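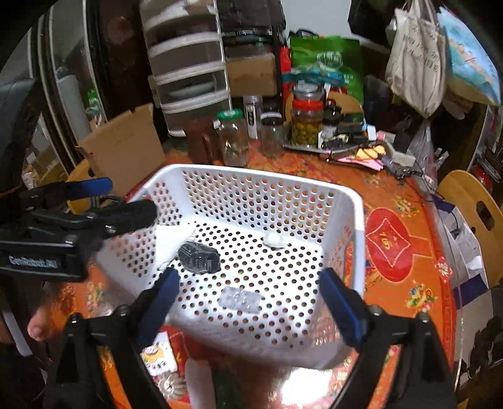 Household Waste and Recycling, Unit 3: Soft plastics
Notes for the evening class, Hondport Community College
Prepared by Bujar Stojanovska

Please read these notes before you do the home task. The words in capital letters are in the word list we started last time.

1. What we mean by soft plastic

A simple rule is the hand test. If you can crush the plastic in your hand and it does not go back to its old shape, we call it SOFT PLASTIC. Bread bags, lolly wrappers, pasta packets and the film around a cucumber are all in this group. Bottles, tubs and trays are RIGID PLASTIC and we covered them in Unit 2.

The hand test has weak points. A chip packet has a very thin layer of metal on the inside, and it opens again slowly after you crush it. Some collections take it and some refuse it, so you must read the local list.

2. Why it is kept apart

At the sorting centre the material travels on a belt and then over rows of turning discs. Paper and cardboard go over the top, heavier things fall between. A thin bag does neither. It wraps itself around the axle, and after some hours the line must stop while workers cut the film away with knives.

The second problem is the mix. One biscuit packet can be made of several layers glued together, and each layer melts at a different temperature. Such a packet is called a LAMINATE. It is hard to make something good from it — mostly it becomes posts, benches and similar thick products.

3. Preparing the material at home

Empty the packet and shake out the crumbs.
Wipe off grease or sauce. A quick rinse is also fine, but dry it afterwards.
Take off paper labels if they come away easily.
Keep everything loose. Do not tie many small pieces inside one bag unless your collection asks for this.

Compostable bags are a different material, even when they look and feel the same. Look for the printed mark.

4. Two towns compared

Stevby collects at the kerb every second week. Jirkby has drop-off points only, and people must carry the bags there themselves. Dragica Omerović will bring the Jirkby leaflet to our next meeting. While you read it, compare what each town says about chip packets and cling film.

5. Home task

Keep your soft plastic for 6 days. Sort it into clean, dirty and not sure. Write half a page about the "not sure" group. Give your page to me or to Maricel Dalisay by June 1, 2019.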